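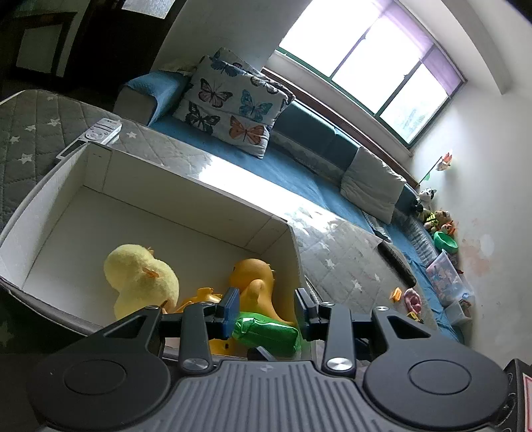
Figure 1. Open white cardboard box with toys, on a quilted mattress.

Stacking Strength of Reused Cardboard Boxes in Household Storage
Sang-wook Sung and Yi-an Yeon
Project report, Materials and Structures
Submitted 3 December 2020

Abstract

Cardboard boxes are often kept in the home long after the goods they carried have been unpacked. This project compared the top-load strength of new single-wall boxes with that of boxes of the same type that had been stored in a damp basement. Mean peak load fell from 582 N to 332 N. Most of the loss was recovered when stored boxes were dried before testing, but boxes with crushed corners did not recover.

1. Introduction

Toys, winter clothes and papers are commonly stored in whatever box is at hand. Manufacturers rate a box for shipping, with a known load and a short storage time. Household use differs on both points. A box may stand at the bottom of a stack for years, and the air around it may be dry in winter and humid in summer.

The vertical walls of a box carry most of a stacking load, and the corners carry more than the middle of each panel. Paper fibers take up water from the air and become less stiff. Folding and handling also damage the corrugated layer, mainly along the score lines. We wanted to know which of these two effects matters more for a box that is kept and reused.

2. Materials and Method

All boxes were of one size and came from a single batch supplied by Donham. They were single-wall, with a white outer liner and a brown inner liner. The batch was divided into four groups:

Group A: new, kept in the laboratory
Group B: new, stored flat in the basement of the Urnholm building
Group C: folded and unfolded repeatedly, kept in the laboratory
Group D: folded and unfolded repeatedly, then stored in the basement

Basement storage began in October. A humidity logger was placed on the same shelf as the boxes. Before testing, each box was assembled, taped along the bottom seam and left empty with the top flaps closed.

Compression tests were carried out on the Oláh frame in the materials laboratory. The upper plate was lowered at a constant rate until the load passed its peak. We recorded the peak load and the position of the first visible buckle. A separate set of boxes from Groups A and D was held under a constant load of 300 N for 2 hours, and the change in height was read from a dial gauge.

Each box was weighed before its test. A small piece was cut from one side panel afterward and dried in an oven to find its moisture content.

3. Results

Group A gave a mean peak load of 582 N and Group D gave 332 N. Groups B and C fell between these values, with Group B the weaker of the two. Moisture alone therefore caused a larger loss than folding alone under our conditions.

In Group A the first buckle usually formed near the middle of a long panel and spread toward the corners. In Group D it more often started at a corner, close to the score line. Several of these corners were already soft to the touch when the box was assembled.

Under constant load, the Group A boxes shortened quickly at first and then changed very little. The Group D boxes kept shortening at a slow, steady rate for the whole test. None collapsed, although one leaned noticeably and was removed early – its reading was left out of the mean.

A few spare boxes from Group D were dried in the laboratory and then tested. Their peak loads were close to those of Group C, except where a corner had been crushed.

4. Discussion

The results agree with the general view that moisture is the main cause of strength loss in stored cardboard. The constant-load test is closer to household use than the compression test, and it suggests that peak load by itself is a poor guide. A damp box may carry its load on the first day and still fail later.

There are limits to the work. Only one box type was used. Empty boxes were tested, while the contents of a full box can support the lid or push the side panels outward. Soft contents would be expected to behave differently from hard ones, and the effect of the surface under the box was not studied. All tests were made on a flat steel plate. A box standing on carpet or a mattress would be loaded less evenly at its base.

The logger stopped recording for part of the storage period after its battery failed. Readings from the Tinville weather station were used to check that outdoor conditions had been steady in that interval, but they cannot replace the missing indoor data.

5. Recommendations

Heavy boxes should be placed at the bottom of a stack and kept off bare concrete floors. Boxes with crushed corners should be used only on the top layer. For storage longer than one season in a damp room, plastic containers or double-wall boxes are preferred.

Further tests should include filled boxes and a full cycle of wet and dry storage, with the moisture content measured at both ends of the cycle.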